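3.2 Storage and sorting of shared toys

The Rimcombe and Melleck playgroups were visited between February and April. Both lend toys to families, and both had asked parents to return items at the end of a session. We were interested in how returned toys were kept before they went back on the shelves, as earlier work on toy libraries has mostly looked at borrowing and has said little about what happens on return.

Across the two sites, 83 families agreed to take part. Each was given a short form covering what they had borrowed, how long they had kept it and whether any part was missing. Staff filled in a matching form when the item came back. Where the two forms disagreed we used the staff version, except for the date of return, which parents recorded more reliably.

Mixed containers were common at both sites. Toys of different kinds were put in together and sorted later, usually when the room was quiet. Figure 4 shows small items lying loose in a metal bin, among them a watermelon-slice toy, a yellow block and a toy vehicle in yellow and black.

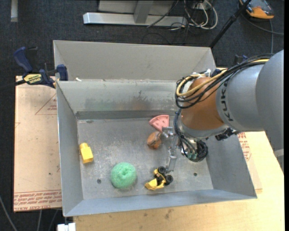 Figure 4. Small mixed items in a metal bin.

Lwazi Molefe disagreed with our first reading of the forms and said that late sorting was a matter of staffing, and that a group with one more adult in the room would sort as it went along. We went back to the session notes with this in mind. At Rimcombe, sorting was left until the end in 20 of the 30 sessions observed. In 6 of those a second adult had been free for most of the morning, so staffing accounts for part of the delay but does not cover all of it.

Missing parts were reported more often for sets than for single toys. Parents tended to notice a lost piece only when packing the set to bring it back, and several wrote on the form that they would have liked a list of contents inside the lid. Melleck added such lists in March. The effect on returns is taken up in section 3.3, together with the cost of replacing pieces.

We use cookies to improve your experience on this site. Accept all | Manage settings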